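Projects > Priltham > Subtitle Timing Set > README

Reading time: 3 minutes

Print this page | E-mail this page

# Priltham Subtitle Timing Set

Welcome, and thank you for stopping by! Priltham is a small collection of timing notes for fan-made subtitles on older animated shows, mostly OVAs and short TV runs from the tape and early disc years. If you've ever watched a line of dialogue vanish before you could finish reading it (and then rewound, and missed it again), you already know why a few of us got hooked on this.

The set holds 600 subtitle lines, taken from 12 episodes across 3 shows. For every line we noted when the voice starts, when it stops, when the text comes up, and when it goes away. There is no video or audio in here, and the dialogue itself has been taken out, so please don't write asking where the episodes are. You'll need your own discs for that.

## What's in the folder

- `lines.csv` has one row per subtitle line
- `episodes.csv` has episode titles, running times and which release we worked from
- `notes.txt` is everything that didn't fit in a column, and it rambles a bit

Times are in milliseconds from the first frame of the episode, after any distributor logo. We went back and forth on the logo for ages. Two of the discs have a long one and the third has none at all, and counting from the top of the file made the shows impossible to compare.

## How the timing was done

Gun-woo Yoo timed the first pass by ear, with the picture turned off, and Tae-yang Han did the second with the picture on. Where the two passes were more than 100 milliseconds apart, they sat down together and listened again until they agreed, or until it was time for dinner. The lines that never got settled are still in the set, marked `open` in the status column. I'd keep them in if I were you, as they're some of the most interesting ones: people talking over each other, a mumbled aside, a shout that trails off into the closing music.

Songs are handled on their own. Openings and endings have the status `song` and were timed by the sung phrase, which doesn't always match where the subtitler broke the line. If all you care about is ordinary talk, filter those out first and you'll have a much easier afternoon.
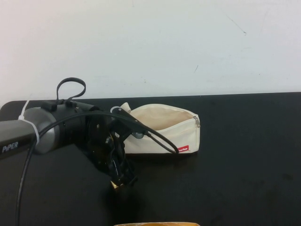
Tae-yang Han would like it on record that the second pass was too generous with whispered lines, and that anyone measuring reading speed should lean on the first pass for those. I think that's fair. Both passes are in the file, under `pass_a` and `pass_b`, so you can pick whichever suits you or take the middle.

## Known problems

Episode 2 of *Prekelby* was timed from a disc that drifts. By the closing scene the sound runs noticeably behind the picture, and we didn't correct for it. The column `drift` says yes for those lines.

*Hoani* has two subtitle tracks on the same disc, one of them meant for signs and on-screen writing only. We used the full dialogue track, but a few sign captions slipped in anyway. They're easy to spot, with no voice start and no voice stop.

The third show, *Rurno*, has a narrator who speaks very slowly, and he'll pull your averages around if you let him. Look for `NARR` in the speaker column.

## Using it

You're free to use the timing data for anything you like, including paid work. A mention of Priltham would be lovely. If you fix something, please send the fix back along with the row number, and we'll fold it into the next version, which I'm hoping to have ready in March.

Corrections to speaker names are especially welcome. We had to guess at a few of the minor characters from the voices alone, and in crowd scenes the guesses get pretty wild.

Print this page | E-mail this page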